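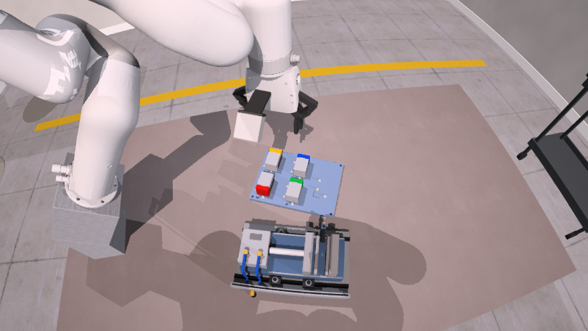

Roltano Vavitz Teaching Cell — Simulation License, Class and Club Edition

Product code: VTC-S
Category: Software / Education / Robot cells
Format: Download, license key by email
Availability: In stock

Short description

Simulated machine-tending cell for robotics classes, after-school clubs and student competition teams. Includes a six-axis arm with parallel gripper, a machine vise, a block plate with four color-coded blocks, and the full task set used in the Sharifi student league. Runs on ordinary school computers. No hardware is required.

Overview

The Vavitz Teaching Cell was written for groups that want students to program an industrial arm but have no floor space, guarding or budget for one. All parts of the cell are rigid-body models with mass, friction and contact. A block that is gripped off center will rotate in the fingers. A block released too high will fall, and it may not land upright.

Students write their programs in Susano, a plain-text motion language included with the license, or in Python through the supplied library. Both call the same motion planner, so a team can start in one and move to the other without rebuilding its work. Programs are saved as text files and can be handed in, compared and graded like any other code.

The Class and Club Edition is the same build as the Single Seat Edition with the instructor tools added. Projects made in one open in the other.

What is in the cell

Robot: white six-axis arm on a gray pedestal, joint limits and speed limits enforced.
Gripper: parallel, two fingers, position and force settings.
Block plate: light blue, movable, with four blocks coded red, yellow, green and blue.
Vise: blue body, gray jaws, opened and closed by program command.
Rendering: shadows on by default; may be turned off on slower machines.

The plate is not fixed to the work surface. It can be placed at any angle by the instructor, or set to a new position at the start of every run. Teams that hard-code their pick positions will find that the first task works and the second does not.

Task set

The standard task set has 13 tasks in order of difficulty. Each task is a start layout, a goal layout and a time limit. A run is scored automatically when the program ends or the time limit is reached.

The early tasks use the blocks only. Students jog the arm by hand, record a few positions, then play them back. Once that is working they are asked to replace recorded positions with positions calculated from the plate frame. Most groups spend two or three meetings on this step. It covers the coordinate transforms that the later tasks depend on, and the instructor notes include a worksheet to be done with pencil and paper before anyone opens the software.

Middle tasks add a sorting rule. The blocks must be handled by color, in an order given at run time, and returned without touching their neighbors. Finger clearance is the usual problem. The opening width of the gripper is a program value, and a team that always opens to the maximum will knock over the next block in the grid.
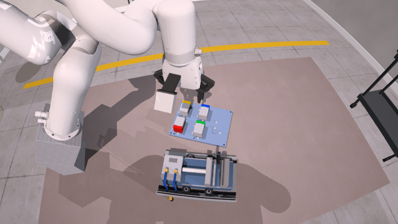 Approach height is the second value worth tuning. The default is set high so that a beginner's program will clear the blocks on every move, but it costs time on each pick. Lowering it is the simplest way to gain points, and it is also the most common cause of a failed run in league play. The software logs the smallest distance between the gripper and any other object during the run. Ask students to read this number before they change anything.

The late tasks bring in the vise and movement of the plate itself. The plate must be gripped by one edge, lifted, carried across the cell and set down inside a marked area. Because the load is well off the gripper axis, acceleration matters. A program that carries a single block without trouble at full speed will usually need to be slowed for the plate.

Vise tasks require the student to handle jaw state in code. The jaw command returns before the motion is complete, as it would on many real cells, and the program has to wait for the closed signal. Programs that use a fixed delay are accepted but lose points. 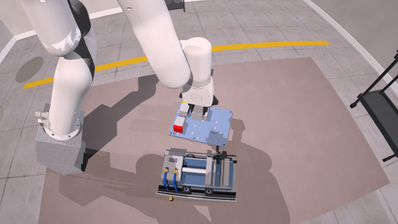 Fig. 3. Plate gripped at one edge and held above the vise. White cylindrical part lies across the jaw gap.

Scoring

A run is scored out of 100. Placement accuracy carries the largest share, followed by cycle time. Points are deducted for contact between the arm and any fixed object, for dropped parts, and for joint limit stops. A score of 95 or higher unlocks the replay comparison, which shows the team's run beside a reference run with both joint traces on one time axis.

Scores are stored locally. Nothing is sent to Roltano unless the instructor submits a run to the league.

Instructor tools

Layout editor. Move the plate, the blocks and the vise, then save the result as a new task. Layouts that the arm cannot reach are flagged when the file is saved.

Random start. Set a range for plate position and angle. A fixed seed gives every team the same sequence, useful for grading.

Batch run. Queue submitted programs and let them run without the display. Up to 2,000 runs can be held in one queue. Results are written to a spreadsheet file, one row per run.

Camera views. Several fixed views plus one free view. Views can be locked for a task so that students have to work from a limited angle.

Fault injection. Switch on a late vise signal, a slipping grip or a block that starts out of place. Faults can be hidden from the student view. We suggest leaving this off until the team has a program that passes the plain version of the task.

Use in competition

The cell is the official practice and qualifying environment for the Sharifi student league. Teams qualify by submitting programs, which are run by the league on its own machines with start positions the teams have not seen. Qualifying opens in November. The current task files are included in the download and are updated at no charge while the license is active.

League rules allow any number of practice runs and either language. They do not allow changes to the physics settings. The software writes a settings record into each submission, and a submission with altered settings will be returned unscored. Check the settings page for the word "League" in the lower corner before exporting.

Each team needs its own project folder. Shared folders cause problems with the run log and are not supported.
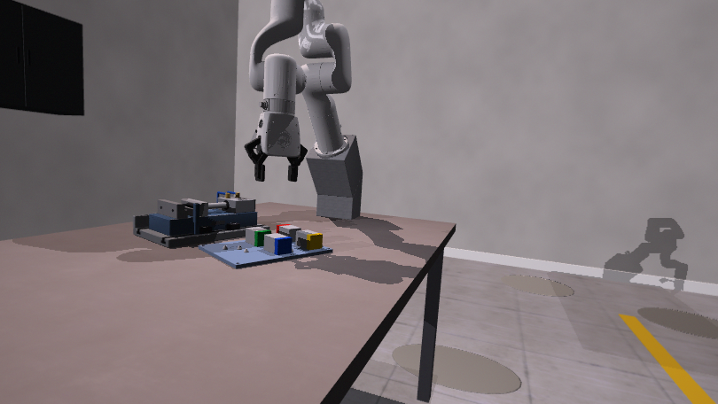

For the free practice mode, the view can be moved anywhere in the room, and the arm can be parked with the gripper open over the work area while students measure block positions. The measuring tool gives distances in millimeters or inches. Susano programs use millimeters only.

Suggested schedule for a club

Meeting 1: install, jog the arm, record and replay.
Meetings 2 to 4: plate frame, calculated picks, approach height.
Meetings 5 and 6: sorting by color.
Meetings 7 and 8: carrying the plate.
Meetings 9 and 10: vise tasks, waiting on signals.
Remaining meetings: league tasks with random start.

Groups that meet once a week for an hour should allow more time for the vise tasks. Two students per computer works well — one writes, the other watches the log and keeps notes. Three is possible if the free camera view is opened on a second screen.

System requirements

Windows or Linux, 64-bit
8 GB memory (16 GB recommended for batch runs)
Graphics card optional; shadows should be turned off without one
Mouse with wheel recommended; trackpads are usable but slow for jogging
Network connection needed for license activation only

License terms

One license covers all computers at a single school or club site. Students may install a copy at home under the same key while they are members of the class or team. The license runs for one school year. Projects remain readable after it ends, but programs can no longer be run or submitted.

Included in the download

Vavitz Teaching Cell, current version
Susano editor and language guide
Python library with sample programs
Instructor notes and worksheets
Standard task set and current league tasks

Common questions

Will programs written here run on a real arm?
Motion logic carries over. Positions, speeds and tool data must be set again for the real equipment, and programs must be checked by a trained person before use.

Can we add our own parts?
Yes, through the layout editor. Imported parts must be closed meshes. Imported parts cannot be used in league submissions.

Can the arm be replaced with another model?
Not in this edition.

Does the gripper force setting affect the score?
Not directly. Too little force will drop the part, and the drop is scored.

Ordering

Schools may order by purchase order or card. License keys are sent by email on the next business day. Orders placed after noon on Friday are processed the following week. A trial version with the first two tasks is available on request through the contact form.

Related products

Vavitz Teaching Cell — Single Seat Edition
Susano Language Workbook, printed, spiral bound
Roltano Instructor Training, online, half day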